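Two Arms, One Bench: The Lakska Cell From Grudura

Grudura sells the Lakska as a complete bimanual work cell: two arms, cameras at the wrists, a bench-height enclosure and the software to record and replay tasks. The bundle is priced for university labs and small integrators who would otherwise spend a semester cutting extrusion. We ran one for 20 days.

Assembly took two people an afternoon. The manual runs to 246 pages, most of them on networking, and the mechanical section is the better half. Rui Correia, who did our wiring, had one complaint - the cable for the left wrist is barely long enough if the strain relief is fitted where the drawing puts it.

The enclosure ships with plain gray walls. Printed panels are a separate order, and buyers training vision models will want several sets. 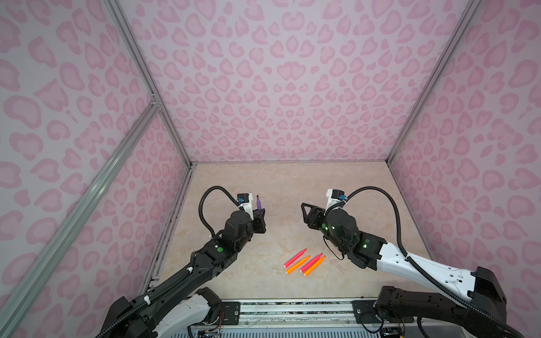
Our main test was handover and sorting of small objects, run under the stock controller with no tuning. Grudura's quick-start guide uses blocks, which are easy. We chose markers, which roll and offer little flat surface to a parallel gripper. Placement matters more than shape: with four laid out at a slant and the two on the right almost touching, a finger has very little room to get between them. Against the leopard-spot panels, pink markers are also a fair check on color segmentation.

Over 1283 logged picks, most failures came from neighboring objects being nudged during the approach. Slowing the final descent helped. So did recalibrating the wrist cameras each morning, a job the software handles in 240 seconds.

Support was competent. Áine Moriarty at Grudura answered our question on joint limits the same day and sent a corrected configuration file. A firmware update with a softer grip profile is due in July.

The Dhillon cell remains the closest competitor. It has longer reach and a weaker recording tool, and its enclosure is sold separately.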